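Rondham Community Board > Home & Garden > Laundry and Cleaning
Thread: Washing hand knits in a front loader – yes or no?

woolly_wombat
Posted Apr 19, 2022
Right, I need opinions. I've just finished a cardigan in Fellidia 4-ply, 1334 metres of it, and it took me from last July until now. The band says hand wash only. My wrists say otherwise. My mum's friend Hajnalka Győri has been putting her jumpers through the machine on the wool cycle for years and hers look better than mine! But I once felted a vest down to something that would fit a guinea pig, so I'm nervous. Who here machine washes and what do you do?

purlgrey
No. Sorry. Band says hand wash, so hand wash. Fill the laundry tub, a capful of wool wash, leave it alone for half an hour and press the water out. It's hardly any work and you've put nine months into the thing.

bobbin_along
I'm going to disagree with purlgrey (again, hello purlgrey). I've done mine in the front loader since we moved to Bokham and I've lost exactly one beanie, which went in with the towels and was my own silly fault. Cold water, wool cycle, spin turned right down, and always in a mesh bag – always.

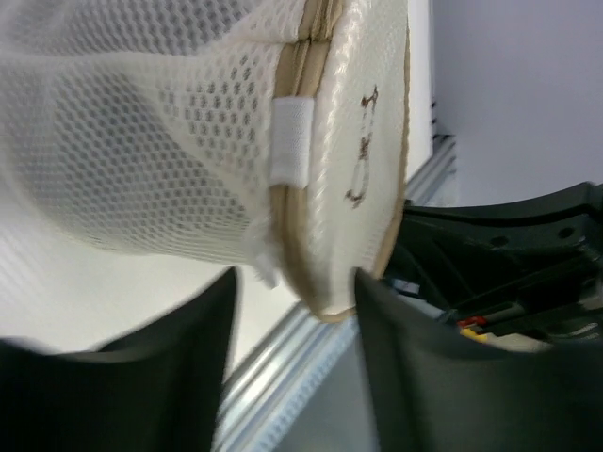

The spin is what people get wrong. Our old machine defaulted to 1200 on everything and you had to knock it down by hand each time, and if you forgot you got sleeves like ropes. Check what yours does before you put anything precious in. And wash the cardi by itself the first time, in case the colour runs.

woolly_wombat
Ta bobbin, that's really useful. It's a dark green so yes, running is a worry. Do you do up the buttons first?

bobbin_along
Buttons done up and inside out. My aunt tacks the button bands shut as well but I can't be bothered.

kettle_on
Is Fellidia superwash or not? That matters more than the machine. If it isn't superwash I'm with purlgrey.

woolly_wombat
Not superwash as far as I can tell. Bought it at Lakatos when they were clearing the back shelves, 11 balls, and the band is mostly in tiny print.

purlgrey
Well there you go then.

dropstitch_dan
Long-time lurker. I knitted a swatch before I risked mine, same yarn and needles, and ran it through three times. Measured it before and after. Lost a bit of length, nothing in the width. I'd do that before listening to any of us.

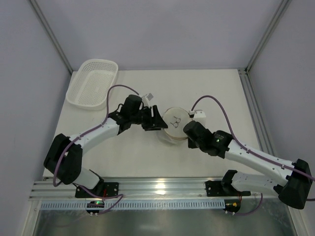
A swatch only tells you so much though, because a whole cardigan gets heavy with water and a little square doesn't. What bothered me more was drying. I used to hang jumpers over the airer and they all ended up with arms down to my knees. Now I clear off a table and lay them out flat. A plain white top like the one in that photo would suit me nicely, you'd spot dye coming off a dark green straight away. Mine is old pine and I have to put two towels down first. Turn it over after a day and swap the towels.

kettle_on
Agree on flat drying. Also don't put it in the sun, I faded one shoulder of a navy jumper on the back verandah and had to wear a scarf with it all winter.

ildiko_k
Hi all, Ildikó Kiss from the Thursday-club-that-isn't-on-Thursdays-anymore. I do a bit of both: soak by hand in the tub, then bag it and give it a short slow spin in the machine to get the water out. Saves the wringing, which is the part that hurts my hands. My steps, if they help:

1. Soak in cool water, 29 minutes on the kitchen timer (don't ask, it's where the dial sticks).
2. Lift it out with both arms underneath so it doesn't stretch.
3. Fold it loosely into a zip-up mesh bag and close the zip all the way. 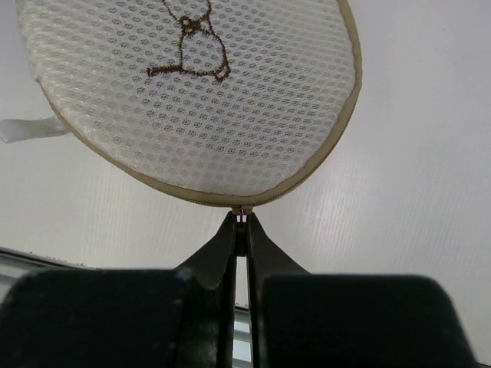 4. Spin only, lowest setting.
5. Out straight away, flat on a towel, pat it to measurements.

purlgrey
I can live with that one. The spin on its own isn't the trouble, it's the tumbling about in the wash.

bobbin_along
Purlgrey agrees with something! Screenshotting this.

woolly_wombat
Haha. OK, going with Ildikó's way, but I'll do dan's swatch first – I've got most of a ball left over. Can anyone recommend a wool wash that doesn't smell like a chemist's?

kettle_on
I use the unscented one from the co-op in Bokham. Big bottle, lasts ages. They were out last week but the new delivery should be in by now.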